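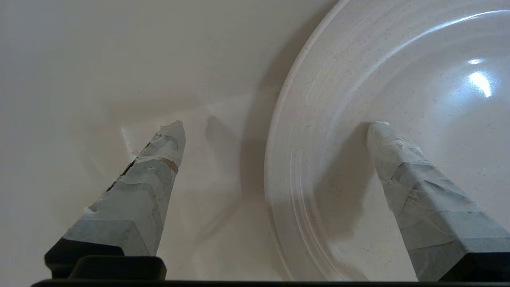
How often should finger tape be replaced during a gripper comparison?

Replace it on both fingers before every new run of 100 grasps, and any time a tip has split or come loose. Tape that is changed on one finger only will give you uneven grip and numbers you can't compare.

Drandau Bench Guide > Gripper trials > Section 12: Plate pick-up

Reading time: 4 minutes

12.1 Before you start

Use this section to compare two sets of fingers on the same arm. The plate test is done with taped fingers first and then with the bare Isinine fingers. Run both sets on the same counter with the same plate. Revised 29 October 2019 by Manikandan Chettiar.

CAUTION: Put the arm in hold and press the stop button before you touch the fingers. The gripper can close without warning when the controller restarts.

1. Open the gripper all the way and check that each finger is tight in its base block.

2. Look at the tape on both fingers. Light creases and visible seams are fine. Cracks, loose flaps and torn tips go in the log under "wear," with the finger marked L or R.

3. Wipe the wrist camera lens with a dry cloth. Start the Gokix viewer and confirm that both fingertips show in the live picture when the gripper is open.

Note: If only one tip shows, the camera bracket has slipped. Go back to Section 9 and set the angle again.

4. Lay the plate flat on the open counter in front of the serving pots. Keep bare counter on all sides of it so the fingers can come in from any direction.

5. Check the head camera view. The plate and the front of the pots should both be in it.
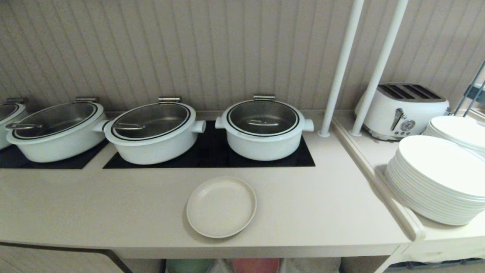
6. Load the motion file for the plate test. The current one is number 1463. Older files close too early and should be deleted from the controller.

7. Set the grip force to 20 percent for the first pass. Do not go higher until you have seen a full lift at this setting.

12.2 Running the test

1. Bring the gripper down so that one finger is over the inside of the plate and the other is outside the rim.

2. Close slowly. Stop if the outer finger drags on the counter.

3. Lift, hold, and set the plate back down. Mark the grasp as held, slipped or missed.

CAUTION: Glare on a glazed plate can throw off the rim finder. If the outline in the viewer jumps, turn the plate a little or dim the light over the counter. Do not change the exposure halfway through a run.

4. When the run is finished, save the log under the finger set name and send a copy to Kwan-ho Hsiao. Logs from the Bakke controller need to be exported first (see Section 14).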